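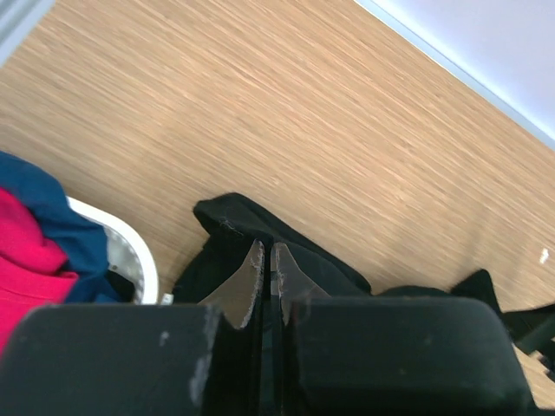 Two-arm laundry sorter, stuck on dark clothes
Posted by Remo Wallner, March 2025

OK so I'm back with more Skutden questions! For anyone who missed the first thread, it's two small arms on one rail, a white laundry basket, and me in the corner of the shared shop on Morris trying to get clothes folded without touching them. I have 725 practice runs saved now and light stuff goes fine. Towels, great. Gray tees, pretty good. Anything black and the whole thing goes to pieces. The arms go down in the right area and then sort of mush the cloth around (I've watched it do this so many times I see it in my sleep).

My plan was to have the left arm press down and hold while the right one comes in from above and looks for a corner. I still like that plan. My shop mate thinks I need brighter lights, I think I need better grip. What would you do first?

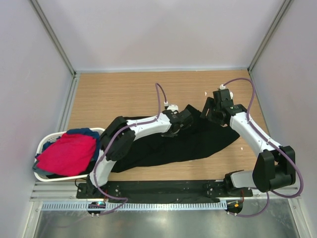 Chandrasekhar Fernandes
Lights. I'd go with your shop mate on this. Black cloth gives the wrist cameras next to nothing to work with, and all the grip in the world won't help if the arm can't tell a fold from an edge. Also, please clip those purple cables closer to the arms before one of them snags something.

Kostar
Gonna disagree. I ran a Gruvar kit for 17 months with one crummy desk lamp and it did socks all day long. More light on a pale table just gives you glare. Fix the fingertips first, put something rubbery on them, and slow the last bit of the approach way down.

Remo Wallner
Ha, well, you two can fight it out and I'll try both. Here's what I'm changing, tell me if any of it is dumb:

1. Move the lamp off to the side. There's a big washed-out patch on the right of the table in the wrist view and Kostar has a point about that. I'd like to see what happens when a nice sharp corner like this one is between the pads and the wood isn't blowing out next to it.

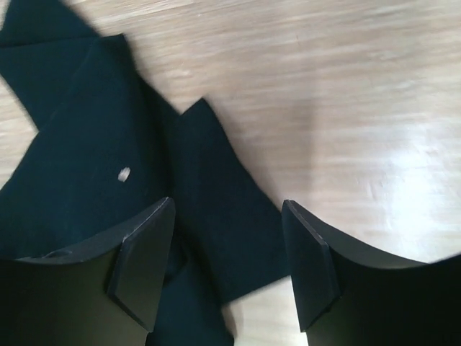
2. Slow the close to 5 mm a second. It's at 7 now and maybe that's too eager for thin cloth.

3. Wipe the whole surface before each batch. I keep finding little white bits in there, and I wonder if they're pulling the software's attention when there's nothing dark nearby to look at.

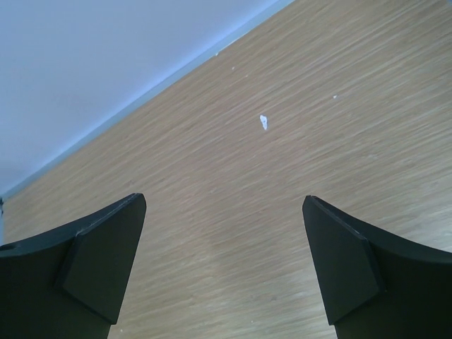
4. Rubber on the pads, but only after the first three, so I know which change did what.

Chandrasekhar Fernandes
Number 3 is cheap, do it tonight. I still say you end up buying a second lamp.

Kostar
Do 4 first!! You're going to do it anyway.

Remo Wallner
Not till the lamp is moved. I'll post the numbers from the next batch in here, good or bad.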